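Setting Up Fixed Bin Locations for a Small Stockroom

Last updated in May

Contents
Before you start
Step 1: Divide the room into zones
Step 2: Number the bays and levels
Step 3: Assign items to locations
Step 4: Print and fix the labels
Step 5: Load the location file
Troubleshooting

A fixed-location system gives every stock item one permanent address. It suits stockrooms with fewer than 1,000 active items and a slow rate of change. Rooms with a high turnover of item types are better served by floating locations, covered in a separate guide.

The procedure assumes that shelving is already in place and that item records are kept in a spreadsheet or in a package that can import one. The menu names given are those of Nzioka. Other packages use similar terms.

Before you start

Export the full item list and delete records with no stock and no open orders. Add three empty columns: ZONE, BAY and LEVEL. Set all three to text format. If BAY is left as a number, the leading zero is dropped and 03 becomes 3, which will not match the printed label.

Weigh or look up the weight of one full carton for each item. An approximate figure is enough for sorting, but load limits must be checked against the plate or data sheet for the shelving.

Step 1: Divide the room into zones

Use single letters for zones and skip I and O, which are easily read as 1 and 0. A zone should be a block of shelving that can be reached without crossing a main aisle. Most small rooms need 2 or 3 zones. Reserve one further letter for goods that are received but not yet put away.

Step 2: Number the bays and levels

A bay is the space between two uprights. Number bays from the door inward, always with two digits. Where shelving faces both sides of an aisle, put odd numbers on the left and even numbers on the right.

Levels are numbered from the floor up. This matters when a shelf is added later – the new shelf usually goes on top, and the existing numbers stay valid. A complete address reads A-11-2: zone A, bay 11, level 2.

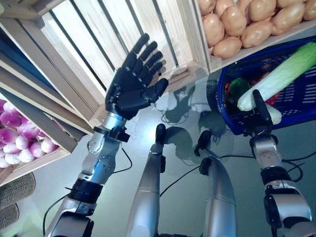

Wooden shelving, with an open hand below.

Wooden shelves need one extra check at this stage. Look along the front edge of each board for sag with the stock in place. A board that has bowed should be turned over or replaced before it is given a location, as moving the stock afterward means emptying an address that is already in use.

Step 3: Assign items to locations

Sort the item list by picks per month, highest first. Give the items at the top of the list the levels between knee and shoulder height in the bays nearest the door. Heavy cartons override this rule and go on level 1 regardless of pick rate. Light, slow items go on the top level.

Leave one location in each bay unassigned. Without spare locations, the first new item will force a reshuffle.

Do not place two items with similar packaging next to each other. Picking errors between neighbors are harder to trace than any other kind.

Step 4: Print and fix the labels

Print the address in black on white, with the level digit larger than the rest. Clean the shelf edge with a dry cloth, then fix each label at the left end of its location. On rough timber, adhesive labels lift at the corners. Use a Zundwood clip-on holder or staple a card sleeve to the edge.

Step 5: Load the location file

Save the sheet as CSV. In Nzioka, open Stock, then Locations, then Import, and match the three columns to their fields. Run the import in test mode first. The log lists any address used twice.

Troubleshooting

Address rejected on import: check for a trailing space after the level digit.

Scanner reads the wrong location: the labels on adjoining levels are too close together. Cover one and scan again to confirm.

Item has two addresses: decide which is the pick location and enter the other as overflow. Overflow addresses do not print on pick lists – they appear only on the replenishment report.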